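The arm in the show kitchen

2023-10-24

My employer, Vinari, fits kitchens and sells them. I have worked there long enough to have my own mug and my own grievance about the car park. We are based in Drusville, we employ 70 people, and since May we have been teaching a machine to open cupboards.

The idea came from upstairs, as they do. Vinari also lets out furnished flats, mostly to companies with staff on short contracts, and somebody has to go round between tenants checking that every door shuts, every hinge holds and nothing has been left at the back of the cupboard. That somebody is my team. It is dull work and hard on the knees, and I was surprised how fond of it we all became the moment it was threatened.

So before anyone buys anything, the arms are practising on a computer. A firm called Prajapati built the kitchen in software, tiles and all, and we get to see what the gripper sees. My job title has grown the words "process adviser", with no effect on my pay. I sit with a cup of tea and look at cupboard doors from about the height of a nosy toddler.
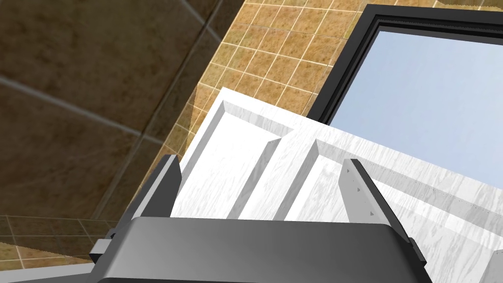 Does the machine take over the inspection round?

Only the first pass. It is meant to open, look, close and write down anything odd, and one of us then goes to the flat with a list of what needs fixing.

That was the answer we were given at the staff meeting, anyway, and so far it has held. What has changed is the talk. Rahel Oberholzer has been doing the round for 15 years and had never once been asked to explain how. Now she is asked daily. How hard do you pull? When do you stop pulling? She told them you stop when it feels wrong, and a young man from Prajapati typed that in, looked at it for a while, and asked if she could be more specific. She could, as it happens. It took her the whole afternoon and she filled most of a notepad with hinges, swollen chipboard, and the particular noise a drawer makes when there's a spoon down the back of it.

I think she enjoyed it. She has certainly been unbearable since.

Ambros Trummer took it the other way. He says he is training his own replacement and would like a card and some flowers. He isn't being silly. Management has promised no job losses "as a result of this phase", and all of us can hear the last two words perfectly well. I asked what happens in the phase after, and was told it was a very good question.

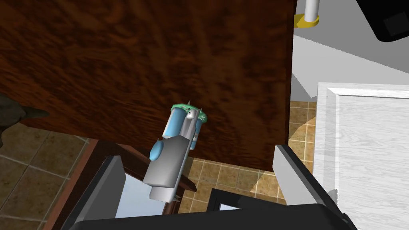

The other thing that has changed is where the blame goes. When one of us missed a loose hinge, we got a short email with a long copy list. Now a missed door is a "case", and cases are interesting, and people with laptops gather round to look at them. We had 303 of them in the first batch. If I had missed 303 doors I would be working somewhere else.

I did raise this. Nadja Kälin, who runs the project on our side and is fairer than I tend to give her credit for, agreed it was a bit rich, and since then our own misses go into the same log as the machine's, with no names attached. The emails have stopped. I would have swapped a fair few free lunches for that years ago, and it took a pair of metal fingers to get it.

There is also more sitting down. My knees approve. My back has written a letter of complaint. Rahel walks round the block at lunch now because she says she misses the stairs, which is a sentence I never thought I'd type about the flats on the hill.

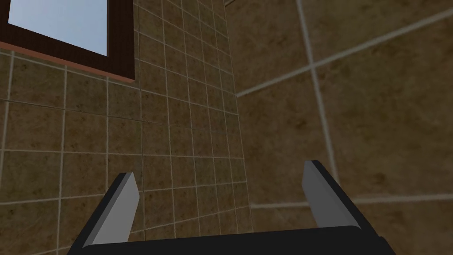

What we've asked for

We put our requests on one sheet of paper, as anything longer gets "taken away and looked at". We want the people who do the round to decide which doors count as finished. We want 2 paid hours a week for the explaining, as it is work and it's tiring. And we'd like the phase after this one described in writing before it starts, in words Ambros can read out in the canteen without putting on a voice.

The first was agreed on the spot. The hours are with finance. The third is still a very good question.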